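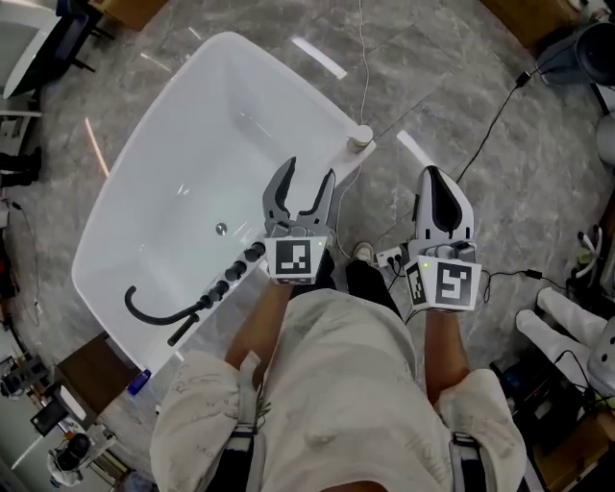
How much clearance does the rim-mounted faucet need before the tub can go back against the wall?

Enough to get a hand and a basin wrench up under the rim from the side. I've settled on 30 cm for this room. With less than that, the hoses have to be made up first and the tub slid in afterward, and I don't want to do it that way again.

March, bathroom bay, morning

Picking up from the last entry. The tub is the white oval freestanding one with the wide flat rim. Faucet set is the black one: spout, hand shower, four round knobs, all on the rim. Sidra asked for black and I was against it on account of water spots, but it is in now and I have stopped arguing. Drain is chrome. The mismatch was on the order sheet from Driletti and was signed off by both of us, so no complaint to send.

Knob order. We had a disagreement over which knob does what, so I am writing it down. I labeled the tails under the rim with tape before connecting anything. Hot, cold, diverter, shower volume, starting from the spout end. The Vekley sheet shows them in the other direction, drawn from the wall side, and that was the source of the mix-up. I have penciled an arrow on our copy. Anybody working from a clean printout should check against the tape and ignore the drawing.

Torque on the rim nuts: hand tight plus a quarter turn. The rim flexes a little if you lean on it near the faucet, so do not lean on it while tightening. Rubber washer goes against the tub, then the fiber one, then the nut. I had two of them the wrong way around on the first try and had to back them off.

Hand shower. The hose drags on the rim hole when pulled out past 92 cm. Below that it runs free. I think the weight is sitting too low on the hose and catches on the supply line on the way up. Moved it up a hand's width and it is better, still not quiet. Jhosep suggested a sleeve in the hole. We have none the right size. Ordered from Chávez with the other bits.

Until the sleeve comes, lay the wand on the rim next to the spout when you are done with it. Letting it hang over the inside of the tub pulls the hose against the edge of the hole, and the black finish marks easily there.

Floor. The gray marble-pattern tile is good to look at and bad to work on. Every screw that drops on it vanishes into the veining. I put an old towel down on the faucet side and that helped. Grout lines in front of the tub wiped clean with plain water. Near the back there is a bit of haze left from the grouting, leave it for now, it wants the proper cleaner and the proper gloves.

Level. Long way is fine. Across the tub it was off by 2 mm toward the faucet side, corrected at the feet. Rechecked after lunch and it had held. The fall to the drain is molded into the basin, so the rim gets leveled and the rest takes care of itself. Sidra wanted to tip the whole thing slightly to help it empty. I would leave it alone until we have seen a full drain-down.

Cords. Keep the power strip on the floor unplugged at the wall before any water goes into the tub, and get it out of the bay altogether for the fill test. Same for the adapters. I would like a proper outlet plan for this bay from Prodesholm before we do the next tub, as running cords across the tile is a trip hazard and they end up where the water would go.

Cleaning notes. Soft cloth and dish soap on the white surface. No powder. The gloss shows every swirl under the ceiling lights, so wipe lengthwise and stop when it looks even. Black parts get a dry cloth only, straight after use. I tried a drop of vinegar on the underside of the spout where it doesn't show and it left no mark, but that was one drop for a minute and I wouldn't take it as permission.

Still to do:
Sleeve for the shower hose (waiting on Chávez).
Fill test, 2 hours standing, with dry paper under each connection.
Drain-down, timed, plug out with the tub full to the overflow.
Silicone only after the fill test. Jhosep has the good gun.
Send the corrected knob drawing to Vekley — Sidra to do, she has the contact.

Left the basin wrench in the gray bin under the bench. The spare washers are in the bag taped to the inside of the lid.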